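**Review: Zanwood hand-held gripper pair for task demonstration**

The training office at Skollonau evaluated the Zanwood pair in July, under the supervision of Sayaka Sekiguchi. Over the trial, operators recorded 650 demonstrations of simple tabletop tasks. The price as tested was $2,095 for two grippers; a single unit is listed at $1,095. 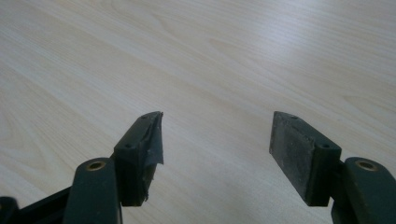 Finger pads are the weak point of the design. Replacement pads cost $25 a set, and we recommend ordering spares with the first purchase. Operators should inspect both contact faces before each session, as a worn pad changes the grip and makes recordings harder to compare.

Handling is otherwise good. New staff were able to record usable demonstrations within almost 25 minutes of instruction, and lifting with one hand while the other waited posed no difficulty. The cables require some attention when both arms are in motion. 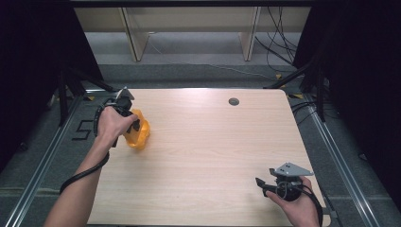 *Two-handed work at the table, with the left gripper holding a yellow plastic object.*

The pair is recommended for purchase, subject to a pad supply agreement.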